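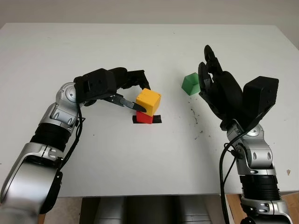

Plukedberg, im März. Mehr Finger bedeuten noch keinen besseren Griff. Zu diesem vorläufigen Urteil kommt das Prüfbüro Jarnstead nach dem ersten Teil seiner Vergleichsreihe »Irotia«, in der Greifer und Roboterhände dieselben einfachen Aufgaben bekommen. Die Hersteller werben gern mit Kaffeetassen und Schraubverschlüssen. Jarnstead begnügt sich mit farbigen Würfeln auf einem weißen Tisch: Gelb steht auf Rot, der rote Würfel auf schwarzem Klebeband, das die Zielstelle markiert, und der grüne wartet rechts daneben. Wer schon daran scheitert, braucht über Tassen nicht zu reden.

Vorgesehen sind 3.956 Greifversuche, verteilt auf 2 Steuerungen. Ausgewertet wird jeder Versuch, auch der abgebrochene. Nach 30 Versuchen in Folge wird neu kalibriert, und zwar nach Protokoll und ohne Zuruf des Anbieters. Ob die teurere Steuerung ihren Aufpreis rechtfertigt, lässt Jarnstead ausdrücklich offen.

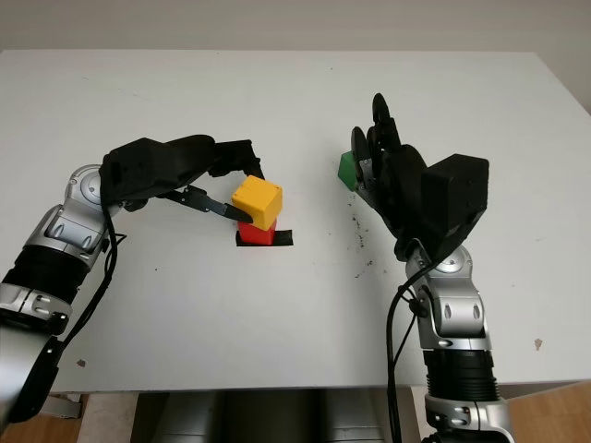 Jarnstead Prüfbüro | Pressestelle Plukedberg

Einen grünen Würfel zwischen Daumen und Fingern zu halten, sieht auf Messevideos mühelos aus. Für einen Kaufentscheid taugt der Eindruck wenig. Auch die Steuerung Jireš, vom Anbieter als »einrichtungsfrei« beworben, muss sich deshalb in 300 Wiederholungen derselben Bewegung messen lassen. Eine Rangliste gibt es vorerst nicht. Veröffentlicht werden zunächst Rohdaten und Fehlerprotokolle, die Fachredaktionen bei der Pressestelle anfordern können.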